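In Praise of the Ugly Drawer

There is a kind of article that comes around every spring, usually on a weekend, telling you to own less. I read all of them. I read them the way other people read about polar expeditions, with real admiration and no plans to go.

This year I would like to speak up for the other side, meaning the stuff. Mostly I mean the cheap, cheerful, slightly silly stuff with a cartoon face on it or a flower pattern that was not designed by anyone you would see interviewed. 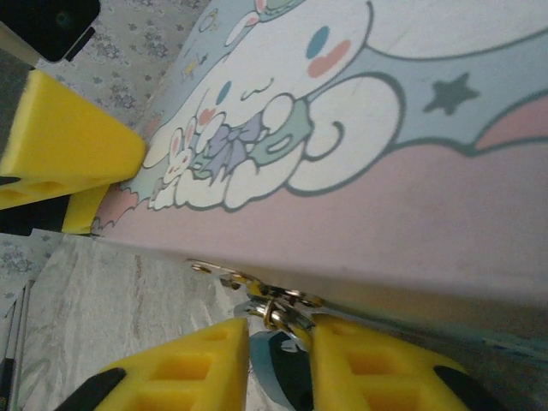
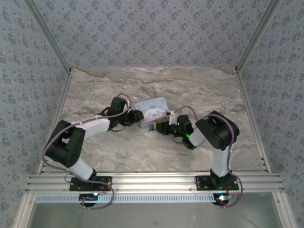 A puppy and small blue flowers, for anyone keeping score at home.

Somewhere in the last decade we agreed that a tasteful home should look like nobody in it has ever been eight years old. Walls went white, then gray, then a white that cost more because it had a name. Dish towels became linen. Children's toys, which used to look like an explosion at a paint store, turned the color of oatmeal. I have held a beige rattle in my hand and felt sorry for it.

I understand how it happens. I painted my own living room a shade called something like Quiet Harbor, and for 2 weeks I walked in and out of it feeling like a person with a retirement account. Then I noticed I had started eating in the kitchen. The kitchen has a yellow clock shaped like a lemon, a calendar from the tire shop on Chauhan Street, and a tin with a kitten on the lid. It is where everybody ends up. Guests walk straight through Quiet Harbor, say "oh, nice," and go stand next to the lemon.

Part of the trouble is the advice. The decluttering books all want me to hold each object and ask a question about it. Does it serve me? Would I buy it again today? These are questions for a lawn mower. I would not buy the kitten tin again today. I didn't buy it the first time. It came with cookies in it, the cookies were bad, and it has held buttons, birthday candles and one foreign coin ever since. Ask it to justify itself and it has no case at all. I would still go back into a burning house for it, or at least ask a firefighter nicely.

Then there are the people who will organize you for money. A friend gave me a trial of an app called Neltari, where you photograph your belongings, room by room, and it tells you how many things you have and how you might feel about having fewer. I gave up in the hall closet. The app had already reached 2,847 items and was asking whether I wished to "release" a bag of bread ties. I did not. You never need a bread tie until you do, and then you need 9 of them.

I will admit that pattern is where my side of the argument gets shaky. A lot of it is bad. My grandmother had a bedroom where the wallpaper, the curtains, the bedspread and the lampshade all had roses on them, and none of the roses had met. You could lose a cat in there. As a child I was put in that room when I had a fever, and I can report that the roses moved. But I am past fifty now and I can draw you that wallpaper from memory, every ugly bud. I could not tell you the color of one hotel room I have paid for in my adult life.

I suppose what I'm defending is embarrassment. A house with something embarrassing in it is a house where you can put your elbows on the table. When I visit people whose shelves hold three books, a bowl and a twig, I sit up straight and worry about crumbs. When I visit people who own a mug shaped like a hippo, I take my shoes off and stay until 11. The hippo did that. The twig never kept anybody past dessert.

It goes for offices, too. I spent years working for a company called Cuviten in a building where personal items were limited to "one framed photograph, neutral frame." The idea was that we would concentrate. What we did was hide things in drawers. By the time I left, my bottom drawer held a wind-up frog, a snow globe of a city I've never been to, and a pencil sharpener in the form of a nose. Everyone had a drawer like that. The man across from me, who did the budgets and never spoke before noon, had stickers. Whole sheets of them. I think we got more done on account of those drawers than we ever did on account of the gray carpet, though I have no figures to back this up, and he would have been the one to ask.

People will say there is a money side to this, and an environmental side, and they are right. Buying a heap of plastic junk to throw out next month is nothing to cheer about. I'm not telling anyone to go shopping. The Dukgate outlet mall can manage without my help, judging by the parking. The silly things worth having have mostly been around for 30 years already, in your mother's basement or at the bottom of a box marked MISC. All I ask is that you leave them alone when the articles come out and the mood takes you. Put the box back. Go release some emails.

As for Quiet Harbor, I am repainting in August, once it is too hot to do anything sensible. I have a sample card taped up by the window with a green on it that my family has asked me, separately and then as a group, to reconsider. I've bought two gallons.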